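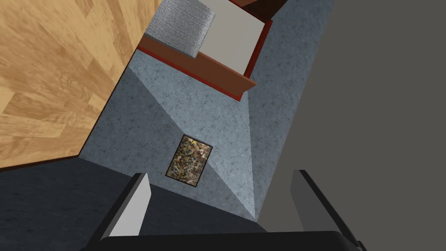
Sim view from the wrist, gripper open, with the little splatter painting on the speckled wall.

Notebook, May, open day at Calado

Writing this up while it's fresh. Doors at 8, and people were already waiting! Madalena Cordeiro came down from Zernier with a bunch of her students and ended up staying long past lunch, so I got to run the whole sim demo for her twice.

Setup: Plellix build from the main branch, arm in the furnished room set, wrist view on the big screen and the outside view on the laptop. I had planned it the other way around. Madalena asked to swap them and she was right, the crowd got much closer once they were looking down between the fingers. Kids especially. One boy wanted to know if the arm could take the painting home (told him we'd look into it).

Things to keep:
- Wrist view on the big screen from now on.
- Letting visitors drive. Jog speed at 30 percent is about as fast as a first-timer can handle, at 50 they overshoot and then laugh and hit reset.
- The random room textures. We have 2000 in the pool now and people love pressing the key to get a new wall. I do too.

Things to fix:
- From a steep wrist angle it's really hard to tell wall from floor when both get the same kind of speckle. Several visitors lost track of which way was up, and so did I once. Could we force a different texture family for floors? Ask whoever owns the sampler.
- Big plain gray surfaces give you nothing to judge distance by. Same problem, worse. Try a light pattern and compare.
- Reset leaves the fingers open but forgets the jog speed. Annoying with a line of people waiting.
- Second gamepad drifts left. Put tape on it, needs replacing before we lend the kit to Grillholm.

Madalena had a good idea about the outside view: draw a faint cone from the wrist so people can see where it's looking. I hacked a first version over coffee and it's already great, still flickers when the arm folds in. Pushed to my branch, not cleaned up.

She wants the reset script too. Send it with the key bindings, and warn her about the jog speed thing.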